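Relatório de progresso: Célula de manipulação Tivlow
Para: Fundação Orham, programa de equipamento
De: Rocío Cuautle, laboratório de manipulação, Oficinas Figueroa
10 de novembro de 2021

Cara equipa da Fundação,

Estamos muito contentes com o ponto a que chegámos. No relatório anterior ainda discutíamos onde pôr a mesa; agora a célula trabalha quase todos os dias e as dúvidas que temos são dúvidas boas, das que só aparecem quando o equipamento é usado a sério. Este relatório cobre o período desde setembro e termina com o pedido de reafetação de verba de que já vos tínhamos falado por telefone.

Gastos até à data

Da parcela de 3000 euros destinada a acessórios e consumíveis gastámos 513. O valor é mais baixo do que prevíamos, e a explicação é simples: adiámos de propósito a compra do tabuleiro definitivo e das fixações até percebermos o que a célula pede. A maior fatura foi a da Kimwood, 245 euros, pelo tampo e pelo respetivo corte. O resto foi para cabos, fita, peças de teste e um jogo de parafusos que chegou com a rosca errada e que o fornecedor já trocou sem discutir (a nota de crédito segue em anexo).

O braço e a garra já estavam pagos pela parcela principal e não há alterações a declarar nessa rubrica.

Trabalho em curso

A tarefa que nos ocupa neste momento é a recolha de blocos dentro de uma caixa. Parece modesta e foi por isso mesmo que a escolhemos: os blocos caem em posições que não controlamos, encostam uns aos outros, ficam inclinados contra a parede, e o braço tem de encontrar uma maneira de lá chegar sem bater na borda. Usamos blocos vermelhos e verdes para podermos pedir uma cor de cada vez e deixar a outra onde está. Aprendemos imenso com isto! Os casos em que um bloco fica apoiado noutro são os mais úteis para o projeto, e passámos a provocá-los em vez de esperar que aconteçam.
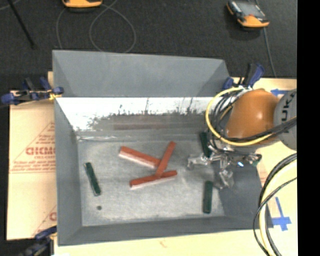 A caixa é também a peça que mais nos ensinou sobre o orçamento. Na proposta inicial tínhamos uma linha única para "recipientes", como se fosse um pormenor. Depois destas semanas sabemos que o fundo se risca, que a superfície marcada muda a leitura que fazemos das cores e que a altura das paredes decide quais os ângulos de entrada possíveis para a garra. Queremos portanto comprar menos recipientes e melhores, com fundo substituível, e ter sempre um fundo de reserva na prateleira.

O mesmo vale para as fixações. Os grampos resolvem bem a fase de ensaio, porque nos deixam mudar tudo numa tarde, mas ocupam espaço junto à borda e obrigam-nos a repetir o alinhamento cada vez que mexemos na caixa. As marcas de fita azul na mesa ajudam. Para a fase seguinte precisamos de uma base aparafusada, com posições fixas, que qualquer pessoa do laboratório consiga montar igual.

A gestão de cabos foi a surpresa do período. Não tinha linha própria no orçamento e devia ter tido. Pedimos à Tivlow uma proposta para um conjunto de guias que acompanhe o braço até à ferramenta, e a resposta foi rápida e bastante detalhada. Falta-nos decidir entre a versão aberta, mais fácil de limpar e de alterar, e a fechada. Eu inclino-me para a aberta.

Pedido de reafetação

Gostávamos de usar o saldo da parcela de acessórios da seguinte forma:

Base aparafusada para a caixa, com posições fixas
Recipientes com fundo substituível e respetivos fundos de reserva
Guias de cabos para o braço
Um segundo jogo de dedos para a garra

O segundo jogo de dedos é a única compra que não constava da proposta. Se tivermos de parar para trocar ou reparar um dedo, toda a célula para connosco, e o prazo de entrega que nos indicaram é de 12 semanas. Preferimos encomendar já. O total mantém-se dentro da parcela aprovada e não pedimos reforço.

Próximos passos

Assim que tivermos a vossa resposta, fazemos as encomendas por esta ordem: dedos, base, recipientes, guias. Enquanto esperamos, continuamos com os ensaios na montagem atual e vamos experimentar blocos de outros tamanhos, que já temos cá. Também começámos a escrever a ficha de montagem, com fotografias de cada passo, para que a célula possa ser reproduzida na segunda sala sem depender da memória de quem a montou.

Se alguém da Fundação quiser vir ver a célula a trabalhar, teríamos muito gosto. Basta avisar na véspera, para deixarmos a calibração feita.

Com os melhores cumprimentos,
Rocío Cuautle

Anexos: faturas do período, nota de crédito, proposta da Tivlow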